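The Year I Learned to Swim (Sort Of) and What Zandari Had to Do With It

I was forty-something when I finally put my face in the water on purpose, and I have been meaning to write about it ever since. Those of you who have followed this blog for a while know that I grew up in Briltham, a town with a perfectly good river and a whole generation of parents who told us to stay out of it. So I did. I became the person who minds the towels.

Then my friend Kim started talking about a little company called Zandari. They began with two lanes rented by the hour at the old Zinduseck pool, and the idea was simple enough: small evening classes for grown-ups who never learned, no more than 8 to a group, and no kids cannonballing over your head while you try to remember how to breathe. I signed up in June, mostly to make Kim stop mentioning it.

The founder, Ohemaa Agyeman, taught my first class herself. She had been a bookkeeper before this and she still talks like one, which I found very soothing. She told us the first month's sign-ups had been four people, and two of those were her cousins. She kept the books on her phone in the locker room and paid for the kickboards out of her own savings. I asked her once whether she had been scared to leave a steady job and she said yes, every morning until about 10, and then she got busy.

Well, it grew! By the time I could get across the pool without grabbing the rope, Zandari had classes running at three pools, and the newsletter said 1,158 adults had been through the beginner course. I read that number over twice at the kitchen table. All those people standing in the shallow end with their arms crossed, same as me.

I won't pretend I'm a swimmer now. My breaststroke has been compared to somebody folding laundry, and I still hold my nose if I think I can get away with it. But I can do 40 lengths on a good evening (a slow evening, too – bring a book if you're waiting for me) and I sleep like a stone afterward.

The classes stop over the holidays, so there is a gap coming, and I have promised myself I'll go to the open lanes on my own. Kim says she'll come along. Kim also said that last year, so we'll see.
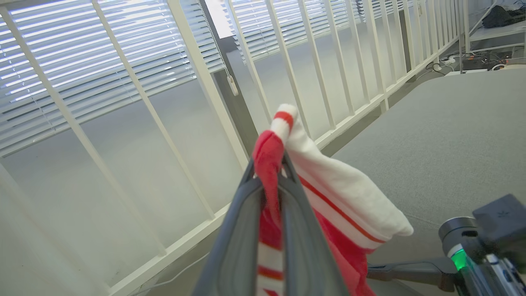 Red and white, soft and very Christmassy.

I did ask Ohemaa what she would like to do next, and she said she'd love a pool of her own someday, even a small one, with warm showers and a bench long enough to put your socks on without sitting on a stranger's bag. For now she is looking at adding a morning group for people who work nights. If you're anywhere near Briltham and you've been minding the towels for years, go and ask for the beginner class. Take flip-flops, because the tiles at Zinduseck are freezing.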